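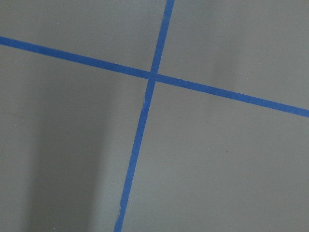 A reader wrote in after the last gallery to ask whether anyone really needs a taped grid on a table, and said a couple of pencil ticks had always done the job at their place. Fair enough! Pencil is quick and it's cheap. But I've been a tape person ever since we set up the Nemo table in Room 804 at Hedegaard, and this page is my cheerful attempt to bring a few more of you over.

I love the blue. It's a proper royal blue, bright enough to find from the doorway, and where two strips overlap it goes a shade darker, so every crossing gets its own little square of deeper colour. We used up most of an 80 metre roll before we were happy with the layout - some of that was practice, and some of it was me changing my mind about the spacing after morning tea.

## Paper, tape, cup

The Nemo table is our place for trying out where things should live: cups, stands, racks, whatever has to go on a shelf later on. Brown paper first, then the lines. We buy the paper from Fesier in big heavy rolls and smooth it out from the middle with a folded tea towel. I'm very fond of brown paper as a background, because pale colours look terrific against it.
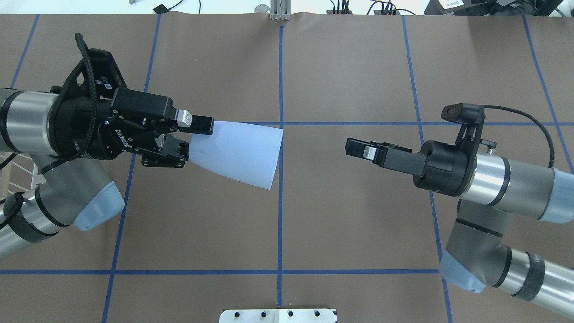
*Pale blue-white cup, wide rim facing the centre line. Such a good shape.*

Cones are my favourite things to place. They have an obvious front and back, so you can talk about them properly: rim to the centre line, narrow end to the left, over a bit, there. Straight-sided mugs are much harder to argue over. If you're starting out, grab something tapered and have a go at moving it one square at a time.

## The white stand

This is where the grid gets really satisfying. A stand wants to be centred on something, and a long strip of tape down the middle gives you a line you can check by eye without hunting for the ruler. Ours sits just above the upper cross line, and I could look at that neat row of little holes along the base all afternoon. The lavender-blue against the white is lovely too - I'd happily paint a kitchen in those two colours. 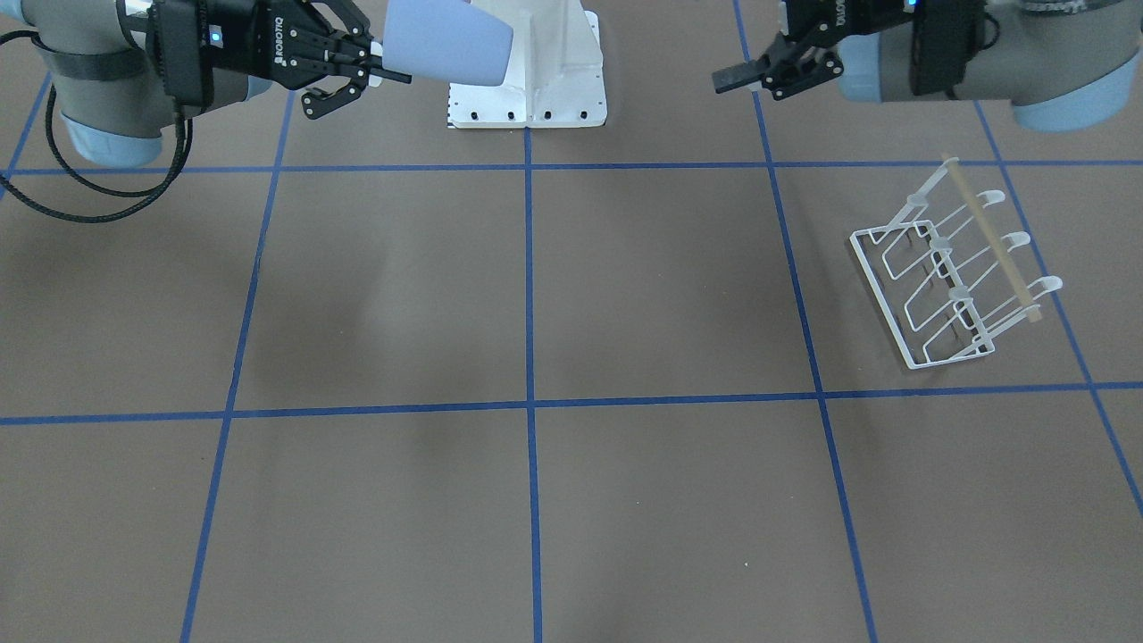 ## If you'd like to tape your own

- Start with the centre line and work outwards.
- Hold the tape taut and lay it down in one long go. Short pieces wander.
- Rub each strip down with a thumbnail, crossings last.
- Wobbly edge? Leave it a day before you decide to redo it. I usually stop noticing.

The Jallby shelves are next on the list, and I've already put a fresh roll by the door. Send in your own grids in whatever colour you like, pencil ticks included!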